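Pince portative Drosau – questions fréquentes

Mise à jour : 20 novembre 2024

Faut-il un atelier pour la construire ?
Non. La première a été montrée sur une table de cuisine, les suivantes à l'atelier partagé de Zeltmont. Il faut un accès à une imprimante 3D, un jeu de clés Allen et un fer à souder.

Combien coûtent les pièces ?
187 euros pour ma dernière commande, hors filament et hors caméra. La visserie représente une bonne part du total.

Combien de temps dure l'impression ?
Neuf heures pour la coque. Les doigts s'impriment à part, dans un filament plus souple.

Les doigts prennent du jeu, que faire ?
Resserrer les vis en croix, doigt fermé, puis mettre une goutte de frein-filet faible. Si le jeu revient, réimprimer le support – les fichiers d'avril ont une paroi plus épaisse.

Peut-on l'utiliser de la main gauche ?
Oui, la poignée est symétrique. Vittoria Grasso s'en sert ainsi et n'a rien modifié.

Comment tenir la pince ?
La poignée bien dans la paume, les doigts refermés dessus, sans serrer. Le poignet reste droit autant que possible.
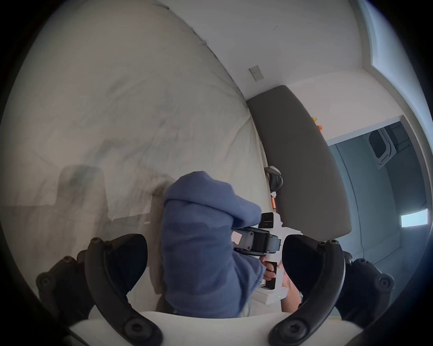
Au début, on a tendance à lever le coude et l'épaule fatigue vite. Mieux vaut faire des séries courtes et poser l'outil entre deux.

Où enregistrer les essais ?
N'importe quelle pièce convient si la lumière est stable. Je coupe les enregistrements dès que je change de pièce, le tri est plus simple ensuite.

Le script Lollix refuse mes fichiers.
Vérifier d'abord l'horloge, puis le nom du dossier : pas d'accents ni d'espaces. Diarmuid Fitzgerald a corrigé le reste dans la version 2008.

Vendez-vous des kits montés ?
Non, seulement les fichiers et la liste des pièces.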